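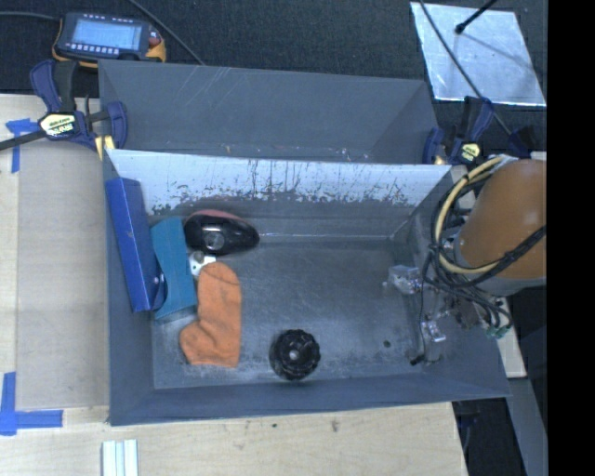 Kustau, September 2, 2025

Getting from Pinau airport to Kustau without a hire car?

Posted by Haziq Ong

Hi all, hoping someone who knows the area can help. My wife and I have booked six nights in Kustau and I've only just noticed how far it is from the airport at Pinau. I had it in my head that it was the next town along (my fault for looking at a tiny map on my phone) but the hotel says it's 33 kilometres and the road goes over the hill.

We land at twenty to nine in the evening. I don't fancy driving a strange car on a strange road in the dark, and we won't need one once we're there as we mostly want to swim and eat. The hotel has offered to send a driver but the price made me wince. I've read there is a bus, and I've also read the bus stopped running years ago, so I'm none the wiser. Is there a boat? Somebody at work was sure there was a boat.

We'll have one big case and two small bags. Any help much appreciated!

Orestis Tsolakis

Hello Haziq, I grew up in Kustau and I still go back every August, so I've done this journey more times than I'd like. There is a bus and it does still run – it's the 158, run by Rallis, and it leaves from the far side of the airport car park, past the taxi rank. The stop is easy to miss in the dark, so look for the shelter next to the petrol station. You buy the ticket from the driver and he'll be much happier if you have small notes. Big cases go underneath and you have to open the flap yourself, then bang it shut quite hard.

Your trouble is the time. The last one goes at half past nine, and if you're waiting for a case off the belt that's tight. I've made it and I've missed it. When I miss it I take a taxi down to Prusia, stay the night in one of the guest houses behind the harbour and carry on in the morning, and I've come to rather like doing it that way. Prusia is a nice little place to wake up in, there's a bakery on the corner of the square that opens before six, and the bus stops right there on its way through.

The boat is real too! Your colleague is right, but it only goes from Prusia, not from Pinau, and only in daylight. It takes almost two hours because it calls at all the beaches. Lovely on a calm day. If the wind is up they cancel it and put a piece of paper on the ticket window, so check before you drag your luggage down the quay.

If you'd rather go straight through on the first night, ask a taxi at the rank for the price to Kustau before you get in. It should come out cheaper than the hotel's driver. On the way home you'll have no bother, the morning buses are frequent and you can sit on the left for the sea.

sandytoes

just get a taxi, we did last year and it was fine. driver went a bit fast round the bends so take something if you get travel sick

Haziq Ong

Thank you both, that's a huge help. I think we'll try for the bus and fall back on Prusia if we miss it – my wife heard the word bakery and is now hoping we do. Orestis, do the guest houses need booking ahead or can you turn up?

Orestis Tsolakis

In August book, any other month I just ring from the airport.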